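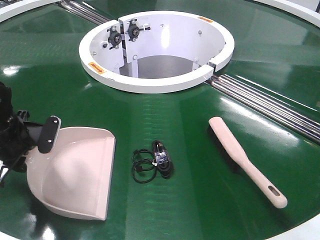 How a Baby Grows Before It Is Born

Oltley Children's Pages – Your Body
2026-07-04

Maybe your mother, your aunt or a neighbor is going to have a baby. Her belly becomes round, and everybody wants to talk about it. But what does the baby do in there all this time?

A very small start

Every person begins as one single cell. A cell is a tiny living piece, and your whole body is built from them. The first cell is made when an egg cell from a woman and a sperm cell from a man join together. It is smaller than the dot at the end of this sentence.

Soon the one cell divides and becomes 2 cells. These divide again, and again. After some days there is a little ball of cells, and it settles in a place called the womb. Many people say that the baby is in the stomach, but this is not correct. The stomach is for food. The womb is lower in the belly, and it can stretch very much.

Sometimes the egg and the sperm need help to meet. Then doctors can bring them together in a laboratory and put the tiny ball of cells into the womb afterward. The baby grows in the same way as other babies.

How does the baby eat?

The baby does not eat with its mouth yet. It has a soft tube, the umbilical cord, which goes from its belly to the placenta. The placenta is fixed to the wall of the womb. Food and oxygen pass there from the mother's blood to the baby's blood. Your belly button shows the place where your own cord was.

The baby also floats in warm water inside a thin bag. The water protects it when the mother walks or bumps into something.

What happens when?

In the second month the heart is already beating, and small arms and legs begin to show. In the fifth month many mothers can feel kicks. Later the baby can hear sounds, for example a voice or a dog that barks. It sleeps a lot, and some babies suck their thumb.

After nine months, more or less, the baby is ready. If it started to grow in the summer, it may be born in March or April.

Why is the mother so tired?

Her body works for two people. She can feel sick in the morning, or suddenly she does not like the smell of coffee. You can help her if you carry light things or play quietly when she rests.

Words to remember

Cell – a tiny living piece of the body
Womb – the place where the baby grows
Placenta – the part that passes food and oxygen to the baby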